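Sep 15, 2019
Levberg handheld gripper kit, evaluation unit, second bench session

Carrying on from the June notes. Unit is the two-finger handheld version with the wrist camera bracket, on trial from Irnlow. The trial agreement covers 1,000 trigger cycles before they want it back for inspection. Counter read 402 at power-up this morning, so the June work used more of the allowance than I had written down. Need to log the counter at the end of every session from now on.

Firmware updated before starting. The updater failed on the first attempt with a timeout and went through on the second with the USB hub removed. Plug straight into the workstation from now on. Calibration file from June is not readable by the new version. Redid it using the Tsakiris routine, which wants 19 poses and rejects the whole set if any one of them is blurred. Took three tries. Residual is acceptable in the middle of the view and worse toward the corners, same pattern as before.

Changed the trigger return spring for the softer one in the accessory bag. Less hand fatigue, but the fingers are slower to reach full open and the encoder shows a small dead zone at that end. Left it in for the day.

Then view checks on the wood tabletop with the jaws fully open. Main thing I wanted was how much usable table is left between the fingers at working height, and whether the fingertips stay visible for the tracking software.
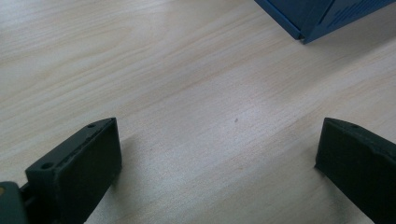 Wrist camera view, jaws fully open, nothing in grip. Blue object at top right.

Both tips are in view and reach up to nearly the same height, a little below the middle. Good enough for the tip tracker. Contrast is less good on the fingers themselves: the front faces are very dark and the lower corners are dim, so the edge finder has little to work with there apart from the top edges, which catch some light. Table is brightest in the center. Tried locking exposure at the value the software picked and then one step up. One step up is better for the fingers and costs some grain detail in the table, which we do not need.

The small dark speck on the table, just right of center and slightly low, got flagged as a feature by the tracker. Raised the minimum blob size until it was ignored. Value saved in the Wundolon profile, not in the default one.

Ran 300 open/close cycles at medium pace after that, no object. Two dropped encoder packets, both in the first minute. No drift in the zero position that I can measure — the June unit drifted visibly in the same test, so either the new firmware helps or this is a better sample. Ask Irnlow whether the encoder part changed between units.

Open items
Spring: repeat the dead zone measurement with the original one fitted.
Finger visibility: try a strip of light matte tape on the front faces, check it does not foul when closed.
Corner residual: recalibrate with the board held farther out.
Price: quote still lists the bracket separately. The brochure has it as included.

Counter at end: 702.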